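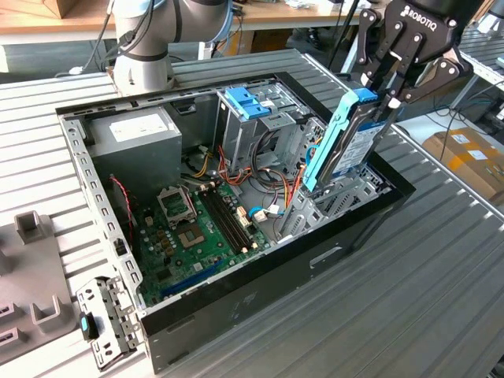
Wie oft muss eine Roboterzelle neu eingemessen werden, in der Festplatten aus PC-Gehäusen aus- und wieder eingebaut werden?

An unserer Zelle reicht eine Kontrolle zu Beginn jedes Arbeitstages. Neu eingemessen wird nur, wenn diese Kontrolle eine Abweichung zeigt, wenn der Greifer abgenommen wurde oder wenn jemand die Vorrichtung auf dem Tisch gelöst hat.

Projektbericht: Einrichtung und Instandhaltung der Zelle Bumgate
Vimala Nambiar, Sreekumar Thomas
Betreuung: Aravind Rajan
September 2026

1 Ausgangslage

Die Zelle Bumgate wurde von einer früheren Projektgruppe aufgebaut. Sie besteht aus einem Arbeitstisch aus Aluminiumprofilen, einem Roboterarm mit Zweifingergreifer und einer grauen Kunststoffvorrichtung. Bearbeitet werden Desktop-Gehäuse, die offen auf der Seite liegen. Der Arm steht hinter dem Gehäuse und greift von oben hinein. Die Hauptaufgabe ist der Wechsel von Festplatten, die in blauen Kunststoffrahmen sitzen.

Bei der Übernahme lief das Programm, aber nicht zuverlässig. Das Herausziehen gelang meistens, beim Einsetzen verkantete der Rahmen im Schacht und der Arm ging in den Schutzhalt. Unsere Vorgänger hatten die Punkte im Programm mehrmals nachgeteacht, ohne das zu dokumentieren. Es gab deshalb Punkte, die nur zusammen mit anderen, ebenfalls verschobenen Punkten stimmten.

Der Auftrag hatte zwei Teile. Zuerst sollte die Ursache der Fehler beim Einsetzen gefunden und behoben werden. Danach sollte eine Wartungsanleitung entstehen, mit der auch Studierende ohne Vorkenntnisse an dieser Zelle arbeiten können. Eine Änderung am Ablauf selbst (Reihenfolge der Schritte, andere Bauteile) gehörte nicht zum Projekt.

2 Bestandsaufnahme

In der ersten Woche haben wir nichts verstellt. Wir ließen das vorhandene Programm 69-mal mit demselben Gehäuse laufen und schrieben zu jedem Lauf auf, an welcher Stelle er endete. 30 Läufe brachen beim Einsetzen ab. Beim Herausziehen gab es 3 Abbrüche, alle an einem Vormittag, an dem das Gehäuse sichtbar schief auf dem Tisch lag.

Bei den Abbrüchen im Schacht stand der Rahmen immer zur gleichen Seite geneigt. Ein zufälliger Fehler, zum Beispiel durch wechselnde Reibung, kam damit eher nicht in Frage. Wir haben drei mögliche Ursachen notiert:

- Der Werkzeugmittelpunkt (TCP) in der Steuerung passt nicht zum montierten Greifer.
- Das Gehäuse liegt nicht immer gleich.
- Der Greifer fasst den Rahmen nicht gerade.

Geprüft haben wir in dieser Reihenfolge, weil ein falscher TCP die beiden anderen Messungen unbrauchbar gemacht hätte.

3 Prüfung und Reparatur

3.1 Werkzeugmittelpunkt

Für die Prüfung haben wir eine Messspitze auf den Tisch geschraubt und sie aus verschiedenen Richtungen mit einer Prüfspitze am Greifer angefahren. Bei richtigem TCP bleibt die Prüfspitze beim Umorientieren an ihrem Ort. Unsere wanderte um 2 mm. In der Steuerung waren noch die Werte einer älteren Montage eingetragen, bei der vermutlich eine andere Zwischenplatte verwendet wurde. Im Lagerschrank fanden wir eine Platte mit der Aufschrift »Gillham«, die dazu passen könnte. Unterlagen darüber gibt es nicht.

Wir haben den TCP neu bestimmt, das Ergebnis von Dinesh Rastogi gegenprüfen lassen und den alten Datensatz umbenannt. Gelöscht haben wir ihn nicht, damit sich das alte Programm bei Bedarf noch nachvollziehen lässt.

3.2 Lage des Gehäuses

Auf dem gerillten Tisch lässt sich ein Gehäuse leicht verschieben. Es lag bisher nur an einer Kante an, die mit Klebeband markiert war. Das Klebeband war an einer Ecke abgelöst und hatte sich verzogen. Wir haben zwei Anschläge in die Nuten gesetzt, einen an der langen und einen an der kurzen Seite. Die Nutensteine müssen fest angezogen sein, bevor das Gehäuse angelegt wird, sonst schiebt man den Anschlag mit.
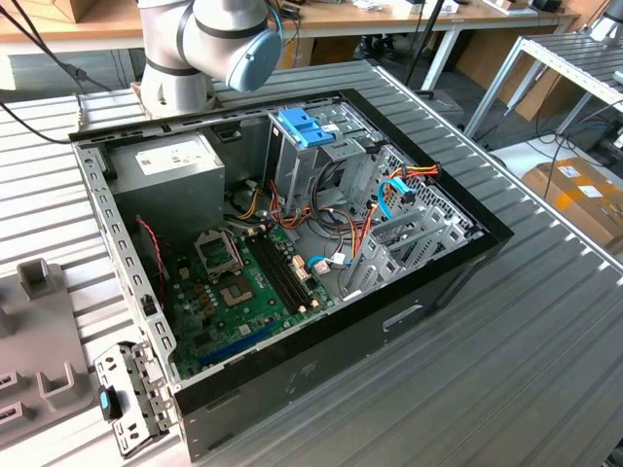
Nach dem Setzen der Anschläge haben wir das Koordinatensystem des Gehäuses neu angelegt. Als Bezug dienen drei Punkte am Blechrahmen. Die Kunststoffteile haben wir dafür nicht benutzt, sie geben unter der Messspitze nach. Alle Punkte im Programm beziehen sich jetzt auf dieses eine System. Vorher waren einige im Basissystem des Roboters gespeichert und andere in einem System namens »Givby«, dessen Ursprung wir auf dem Tisch nicht mehr finden konnten.

Das Umrechnen hat länger gedauert als geplant. Bei den Punkten über dem Mainboard sind wir mit stark reduzierter Geschwindigkeit gefahren und eine Person hatte die Hand am Not-Halt. Dabei fiel auf, dass zwei Zwischenpunkte sehr knapp an den Stromkabeln vorbeiführten. Wir haben sie angehoben. Die Kabel im Gehäuse liegen nicht bei jedem Aufbau gleich, ein fester Punkt knapp darüber ist also keine gute Lösung.

3.3 Greifer

Zuletzt haben wir die Finger geprüft. Eine Schraube an einem Gelenk war lose, der Finger hatte dort spürbar Spiel. Anitha Ramasamy aus der Werkstatt hat uns gezeigt, wie man die Gelenke prüft: Greifer halb schließen, Arm anhalten, Energiezufuhr abschalten und jedes Glied einzeln mit zwei Fingern bewegen. Wir haben die Schraube herausgenommen, gereinigt, mit Sicherungslack wieder eingesetzt und mit einem Farbstrich markiert. Verdreht sie sich erneut, ist das am Strich zu erkennen.

Die Greifkraft war außerdem zu hoch eingestellt. Der Kunststoffrahmen gab beim Schließen etwas nach und federte im Schacht zurück. Wir haben die Kraft schrittweise verringert, bis eine Platte beim Anheben rutschte, und dann zwei Stufen höher gestellt.

4 Wartungsanleitung

Die Anleitung hängt als laminiertes Blatt am Tisch und liegt zusätzlich im Projektordner. Gekürzt lautet sie so:

Vor dem ersten Lauf des Tages
1. Tisch und Nuten absaugen. Heruntergefallene Schrauben liegen fast immer in den Nuten.
2. Anschläge von Hand auf festen Sitz prüfen.
3. Farbstriche an den Greiferschrauben ansehen.
4. Messspitze anfahren. Weicht die Prüfspitze ab, keine Punkte nachteachen, sondern Abschnitt »Einmessen« durchführen.
5. Gehäuse anlegen und einen Lauf mit reduzierter Geschwindigkeit fahren.

Wöchentlich
1. Fingergelenke auf Spiel prüfen.
2. Kabel am Arm über die gesamte Länge ansehen, besonders an den Gelenken und am Fuß.
3. Verschraubung der Kunststoffvorrichtung nachziehen. Handfest genügt, das Material reißt an den Bohrungen.
4. Programm sichern, Dateiname mit Datum und Kürzel.

Nach einem Schutzhalt
Greifer nicht sofort öffnen. Zuerst die Platte mit der Hand stützen, dann öffnen und den Arm im Handbetrieb senkrecht nach oben wegfahren. Den Vorfall in die Liste eintragen, auch wenn der nächste Lauf wieder funktioniert.

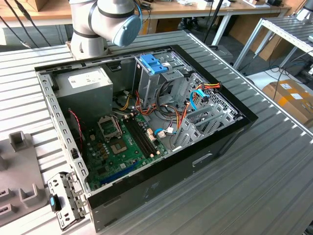
Für die Liste verwenden wir eine einfache Tabelle mit Datum, Kürzel, Programmschritt und Maßnahme. Die vorige Gruppe hatte ein Formular mit vielen Feldern, von dem nur die erste Seite ausgefüllt war. Mit der kurzen Tabelle hat es bisher geklappt, allerdings haben außer uns nur Dinesh Rastogi und eine weitere Gruppe damit gearbeitet.

5 Ergebnis

Nach der Reparatur haben wir die Messreihe mit derselben Anzahl von Läufen wiederholt. Es gab 2 Abbrüche, beide beim Einsetzen. Einmal hing ein Datenkabel vor der Schachtöffnung. Beim anderen Abbruch konnten wir keine Ursache feststellen. Das Herausziehen lief ohne Störung.

Welcher der drei Eingriffe am meisten gebracht hat, können wir nicht sagen. Dafür hätten wir nach jedem Schritt eine volle Messreihe fahren müssen, und dafür war die Zelle nicht lange genug frei. Nach der TCP-Korrektur gab es nur einige Probeläufe, die nicht protokolliert wurden. Das würden wir beim nächsten Mal anders machen.

6 Offene Punkte

Die Lage der Kabel wird weiterhin nicht überprüft. Aravind Rajan hat vorgeschlagen, sie vor dem Lauf mit einem Klettband zusammenzufassen. Das haben wir noch nicht erprobt.

Die Anschläge passen nur zu einem Gehäusetyp. Für die Gehäuse aus dem Bestand Acharya, die etwas höher sind, müssen sie versetzt und das Koordinatensystem neu angelegt werden. Bohrungen für Passstifte wären besser, brauchen aber eine Freigabe der Werkstatt. Der Antrag ist gestellt, die Entscheidung soll im Oktober fallen.

Ein Ersatzsatz Schrauben für die Greiferfinger ist bestellt. Bis er da ist, liegt die Tüte mit den ausgebauten Resten in der obersten Schublade und darf nicht weggeworfen werden.

Kontakt: Projektgruppe Bumgate | © Vimala Nambiar, Sreekumar Thomas | Nach oben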